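How to Plan for a Robot Arm in a Shared Office Without Losing the People Who Work There

Our office at Horkow was told in April that a robot arm would take over "low-value handling": moving file boxes, clearing work surfaces, putting things back where they go. The vendor's slide said it would free up 584 staff hours a year. I asked how they got that number and was sent the same slide again.

I'm not against the thing. I am against the way these projects get introduced, which is usually with a ribbon and no plan. If you're the person on your floor who will have to live with it, work through these steps before anyone signs off.

Step 1. Write down what the job is today

Skip the job descriptions and follow the work for a few days. Who touches a file box, and why? At our place half of the trips to the shelf were also the moment someone noticed a wrong label or a missing folder. None of that was on the vendor's list of tasks. Ask the people who do the handling to read your notes and correct them. Ours did, at length.

Step 2. Look at the floor and the furniture first

A demo room has clear floors and matching tables. You have carpet tiles, panels with screw heads in them, and coworkers who walk wherever they need to. Mark the walking routes on a plan and agree on who gives way. If the answer is "the people do," get it in writing, so everybody knows what was bought.
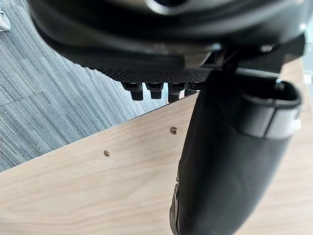
Carpet tile, wood panel and the toe of a sneaker, at close range.

Step 3. Test with your own objects

Vendors like to bring their own props. Politely put those to one side. Use what is on your tables, at the angles people leave it in, with the light you normally get. Run each task many times and write down every result, including the ones where a technician stepped in to help. An assisted pick is a person doing work. Log it that way.

We ran 342 attempts using a sheet we called Keteo. Ask for the raw log as well as the success rate, and keep your own copy.

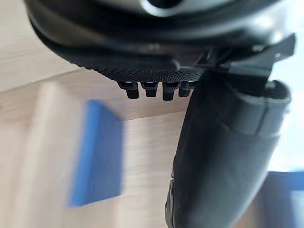 Horkow Records and Facilities Department: Workplace Guides

Step 4. Find out where the hours go

Hours saved in one place tend to turn up in another. Someone has to reset the arm, straighten the boxes beforehand, and answer the help line. Give that work a name and a line in somebody's schedule. In our first draft it belonged to "the team," meaning whoever sat closest.

Then ask what happens to the hours that really are saved. If management says "more meaningful work," ask for two examples. We got one, and it was data entry.

Step 5. Try the dull task for a full shift

File boxes are a fair test. They're plain, there are plenty of them, and they don't sit square to the table edge unless somebody makes them. Watch what your colleagues do while the arm is working. Do they carry on with their own jobs, or do they stand and wait?
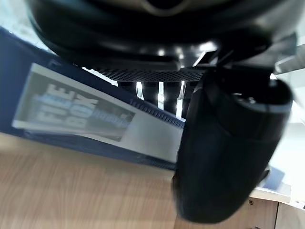
Step 6. Agree on how to stop

Set a review date and decide now what result would end the project. Six weeks was enough for us to see a pattern. Make sure the people doing the handling are in the room, with a vote, and keep the manual procedure up to date in case you need it back.

Our review is still open. The handling staff have kept their posts so far, and the 584 hours haven't been found.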